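Widmer House Laundry Room: Walk-Round Checklist and Comments
March 2018
Checked by: Leonie Fuchs
Read and initialed by: Mei-kuen Liao

Please mark each line OK, FIX or SEE COMMENT. Last time we had a line marked "meh." Meh is not a grade.

1. Before you switch anything on

Floor dry from the door to the drain: OK
Drain cover seated and flat: FIX
Light over the folding shelf: OK
Door to hallway closes on its own: SEE COMMENT
Walkway clear, full width: SEE COMMENT

Comments: The drain cover rocks when you step on the left side. It has rocked since I moved in and I have grown fond of the noise, but it is a trip hazard and it goes on the list. The hallway door closes on its own if you give it a push, which I have been told does not count. As for the walkway, a drying rack was parked across it with one sock on it. The sock was dry. I have put it on the shelf, where it may be claimed until the next walk-round.

2. Water and hoses

Shut-off valve turns by hand: OK
Hot hose, no bulges or cracks: OK
Cold hose, no bulges or cracks: SEE COMMENT
Connections dry to a paper towel: OK
Drain hose hooked over the standpipe and strapped: FIX

Comments: The cold hose has a kink behind the machine where somebody shoved everything back against the wall after looking for an earring. I straightened it. Leave a hand's width back there, please. The drain hose strap has been replaced by a bread bag tie. I admire the thinking, and I have ordered a strap from Stornix. Until it comes, do not run the spin cycle and go out for groceries.

3. Power

Plug fully in, no scorch marks: OK
Cord not pinched under a foot: OK
No extension cords: FIX
Outlet test button trips and resets: OK

Comments: There was an extension cord. It ran from the outlet to a second extension cord, which ran to a fan, which was pointed at a pair of sneakers. All of it has been unplugged and coiled. The sneakers are next to the sock.

4. Washer door, gasket and drum

Door opens all the way without catching: OK
Hinge firm, no sag: OK
Door glass free of chips and cracks: OK
Gasket wiped, including the fold at the bottom: SEE COMMENT
Drum empty before loading: OK
Drum turned by hand, no scraping: OK
Paddles tight: OK
Nothing small stuck in the drum holes: OK

Comments: The gasket fold is where the house keeps its savings. I took out two coins, a hair tie and a piece of receipt that had been through enough washes to become a sort of felt. Pull the rubber back gently with a finger and run a damp cloth all the way around, top included. Then dry it. If you skip the drying, you get the smell, and then we all have to have the meeting about the smell again.
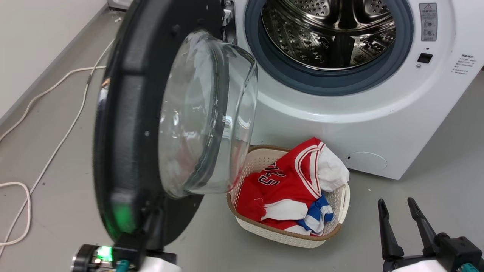 Leave the door open after the last load of the day. I know it is in the way. I know it catches you on the hip when you come around with an armful of towels. A bruise heals and a moldy gasket has to be paid for, so open it stays. Anyone with a visiting toddler should shut it for the length of the visit and open it again afterward.

Put your basket down in front of the machine, look in the drum, give it a spin with your hand, and only then load. This takes less time than it took you to read the sentence. Do not lean on the door, and do not use it as a shelf for detergent. The hinge is fine today and I would like to write that again in April.

5. Detergent drawer and filter

Drawer slides out and back: OK
No sludge in the softener slot: FIX
Filter cap opens: OK
Filter clean: SEE COMMENT
Shallow tray kept by the machine for draining: FIX

Comments: I have cleaned the softener slot and would prefer not to discuss it. The filter held 23 cents and a button (blue, four holes, now with the sock). The tray has gone missing. Whoever is growing basil in it can keep the basil.

6. Baskets, shelves and chemicals

Baskets have no split handles: OK
Clutudwood shelf firm on its brackets: FIX
Nothing heavy on the top shelf: FIX
Bleach capped and stored low, by itself: OK
Bottles in their own containers with their own labels: SEE COMMENT

Comments: One bracket screw was loose and has been tightened. It was loose because the top shelf had a 40-pound bag of potting soil on it. (See basil.) There is also an iced tea bottle with something lavender in it, marked "not tea." I am glad of the warning, but it belongs in a proper bottle. I have poured the contents into the old Fledico softener jug, which at least is the right species, and relabeled it.

7. Leaving the room

Machine off at the dial: OK
Washer door open: OK
Water shut off if the house will be empty overnight: SEE COMMENT
Lint and scraps in the trash: OK
Sign-off sheet filled in: FIX

Comments: The last person to turn the water off also forgot to mention it, and I spent a good part of a Saturday shouting at a machine that had done nothing wrong. Write it on the sheet. The pen is on a string now.

To do, with names
Drain cover: Leonie
Hose strap: Leonie, when it arrives
Hallway door closer: Mei-kuen, who has the right screwdriver
New tray: the basil person
Potting soil to the shed: same

Items marked FIX get looked at again in 8 days. The sock will be used as a duster after that.

Initials: L.F. / M.L.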